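Robot Lab 2, handout for week 5: working near the arm, and what we let it pick up
2/7/19

OK, so last week was all theory and a few of you looked ready to nap, so this week we get our hands on things. Read this before you come to the lab. I will ask, and I can tell.

First, the house rules. They come mostly from the Prelto safety sheet (the long one, pinned by the door) plus my own additions from teaching this class at Clomcombe for longer than I care to admit.

Before power goes on

Walk the whole work area once. Look up as well as down! People check the floor and forget the shelf their arm is going to clip on the way back. If anything hangs over the reach zone, write it on your setup card.

Find the stop button and put your hand on it. Then tell your partner where it is, out loud. I know it feels silly.

Hair tied, lanyards off, sleeves pushed up.

One person holds the pendant and the other watches the gripper. You swap at the halfway point and you say "swap" when you do it. If the pendant holder wants to look at a phone, the arm gets stopped first.

Speed

For this lab the cap is 257 on the Ledesma controller. That's the controller's own scale, so please don't write mm/s after it in your report (I took points off for this in the fall and I'll do it again). The controller will happily let you type 528. Don't. If your program needs to go faster to work, your program needs fixing, and I'm glad to sit down with you and look at it.

Picking things up from clutter

Now the fun part. The Fundimura exercise set has you picking from a messy floor, and a messy floor is where good habits get tested. Some practice points:

Log what's near the target, as well as the target. Neighbors matter a lot more than people expect, especially round ones that roll.

Treat any spray can as pressurized, full stop. Use the lowest grip force setting, grip around the body, and keep the fingers off the end with the nozzle or lid. If you can't get a clean approach, skip it and write "skipped" in the log. A skip costs you zero points.

Plastic bottles flex. Close slowly and stop at first contact, then step up.

Cables and thin rods are no-go zones. Draw a keep-out box around them before you plan a path, and make it bigger than you think you need.
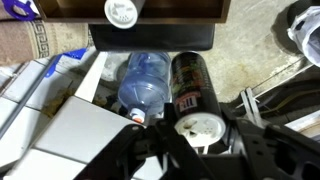 Fig. 1. Close neighbors: a bottle on its side and a black spray can by the gripper, with rods and cables over to the right.

For Fig. 1, sketch your approach path on paper and mark at least one keep-out box. Remember the dark shelf overhead when you plan the lift. Bring the sketch with you, pencil is fine, and we'll argue about them for the first part of class.

Logs

One line per attempt: target, neighbors, force setting, result. Last term's group turned in 321 lines between them and the best ones were short and a bit ugly. Write it as it happens, since you won't remember later.

Reports for this one are due the first week of March. Setup cards go in the tray on your way out.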